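**Out and About: An Evening With the Grippers**

The November outing of the Petden Tinkerers' Circle was billed in this newsletter as "a trip to see the robots." Readers who came along will know there were no robots. There was a staircase, a long one, and at the top of it a good-natured open house run by Atero, which collects the kind of hand movements that robots are later supposed to copy. The robots themselves live someplace with better parking.

I take the blame for the billing. The flyer said "See how robots learn to use their hands," and I filled in the rest myself, including the word "lifelike," which I would now like to withdraw.

We met on Tuesday at the bus stop on Jidau Street, and 19 of us went up in two batches. Atero has the floor above Papadakis, the tile showroom, and the Papadakis people had kindly left their side door open for us and less kindly left their radio on. For the whole of the opening talk we had a bossa nova version of something that used to be a rock song coming up through the floor.

The talk was given by Đạt Tô, who runs the evening sessions and has clearly explained all this to his relatives many times. He got it done in the time it takes to drink a paper cup of tea. A robot arm is expensive and slow and there are never enough of them. A person is quick and already knows how to pick things up. So you give the person the robot's hand without the rest of the robot, a gripper with a handle and a camera on it, and you have them do chores. The camera records what the hand would see. Do enough chores and you have something a machine can be trained on.

"Chores" was the word that woke up the back row. What kind of chores? Folding, putting away, wiping, pouring, sorting, pulling a thing out of another thing. Đạt told us a single task gets repeated up to 260 times before they move on to the next one, with the objects shuffled about in between so that the machine doesn't simply memorize one tabletop. Someone behind me said it sounded like her first job. Someone else said it sounded like her marriage, and after that the talk had to find its feet again.

Then came the part we had climbed the stairs for, which was having a go.

I should describe the sensation, as the half of the membership that stayed home has been asking. You squeeze, and the jaws close. That's all there is to it, and for the first minute you feel wonderful, like a lobster who has come into money. Then you try to do something with it. You find out how much of picking up a pencil used to be done by your fingertips without consulting you. The grippers don't tell you much about how hard you're holding on. They don't tell you that you've missed, either. You lift your arm with great dignity and the pencil is still on the table.

The beginner's circuit went like this:

- pencil into cup
- sock onto sock
- lid onto jar (the jar was chosen by somebody cruel)
- spoon from left hand to right hand

I managed the pencil and the sock. The spoon handover I will pass over. It requires each of your two hands to know what the other is up to, and mine have never been close.

Our treasured member from the model railway table did the whole circuit without a fumble and then did it again backward, and was offered a slot on the spot. She said she'd think about it. She was thinking about it very visibly all the way down the stairs.

The question period ran long. We wanted to know whether the work hurts your wrists (it can, so they swap people out and have rules about breaks). We wanted to know whether you have to be good at it. You don't, and they would rather you moved the way you normally move than like a surgeon. A clumsy try that gets fixed halfway can be worth keeping, Đạt said, as a machine also needs to find out what fixing looks like. I have been waiting all my life for an industry that felt this way about me.

We also asked why they bother with real rooms. Atero started out with a bare white table and five wooden blocks, and the results were very good on bare white tables with wooden blocks on them. Homes don't look like that. Homes have cables and mugs and last week's mail. So now a good share of the recording goes on at ordinary desks and kitchen counters, and people are told not to tidy up first. A murmur of approval went around the room at that. I believe it was the most popular thing said all evening.

The desk work was what I liked best, mainly because it looked like my desk, if my keyboard were pink and lit up. Tissues are a favorite at this stage. They cost next to nothing and they never behave the same way twice, and a hard-edged block teaches you nothing about them. A block stays the shape it was. A tissue has opinions. You take hold of it with the jaws and the rest of it goes wherever it pleases, and the machine will someday have to put up with that just as we do. 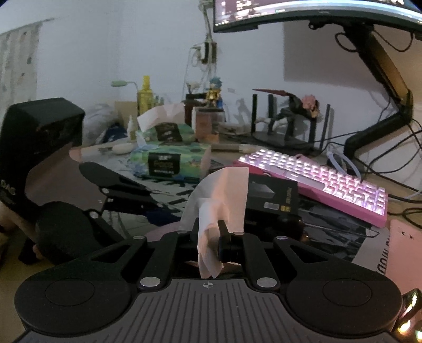

Marjorie wrote in the next morning to say that she had enjoyed herself more than she'd planned to, but she wanted it put in the newsletter that a robot which can handle a tissue is no use to her until it can also find the box. She would further like to know who is going to teach it to check pockets before the wash. I have passed both points on. The reply from upstairs was that pockets are "a hard problem," which Marjorie says she could have told them for free.

A few of us stayed behind for a second round while the others went down to look at bathroom tile. I tried a tissue myself. My method was to hover, commit, and come away with nothing, then repeat it with more feeling. On the try that worked I got hold of far too much of it and stood there holding it up like a man surrendering. Đạt said that was fine. He also said "fine" about the jar lid, so I have no idea what it's worth.

There was some grumbling on the bus home from those who'd hoped for a thing with legs. I have sympathy. We did go two stops out of our way in the rain to watch grown adults pick up laundry with tongs. But I noticed that the grumblers were also the ones who had to be asked twice to give the grippers back, and that one of them was opening and closing his hand at the window most of the way down Jidau Street.

Odds and ends:

- A gray umbrella with a duck handle was left on the landing. It is at the Papadakis counter.
- Atero will have us back in smaller groups. If you'd like a proper turn on the grippers, with time to get past the lobster stage, put your name on the sheet by the kettle.
- Flat shoes for the stairs, please. There is no elevator, though there is a sign for one.
- The person who took the sock home by mistake may return it without questions. They need it for the pair.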